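Shadi Smadi
Build thread, part whatever. Grippers are on the bench again and I have opinions.

For anyone new: I'm putting together a pair of hand-held grippers in the shared workshop, so I can do a job with my own hands and have the arm learn it later. The arm is still in a box at Omar's. Long story, mostly about a power supply.

Version 5 of the jaws is on. Version 4 slipped on anything round, and I reprinted the left one twice before Stella pointed out I'd mirrored the file. Thanks Stella!

Parts bill so far: 481 bucks. I swore I'd stay under 400 (I also swore I'd be done by November, so there you go).

The cables are my main gripe. One out of the back of each gripper, and they always want to be exactly where my wrist is going. Ilir says go wireless. Ilir isn't the one who'd be charging batteries all night.

Anyway – flat hard stuff is boring now. Blocks, cups, fine, whatever. I want the annoying things, the stuff you unpack after a grocery run. So bags. Bottles in bags. Bags that crinkle and slide and stick to your fingers.
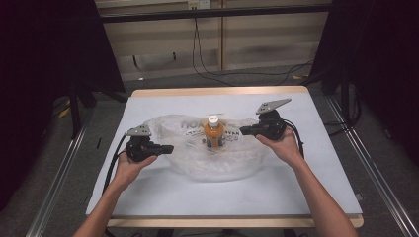

The plan is 108 takes before I let myself touch the design again. I'm at 41 and my forearms have filed a complaint. These things are heavier than they look once you hold one in each hand for an hour!

Next job is a lighter body. Jihad has half a spool of Laslow filament he says I can have if I fix his printer bed first, which feels like a bad trade, but I'm going to take it.

If anybody has a good way to route a cable along a forearm without a sleeve, please reply. I tried tape. Do not try tape.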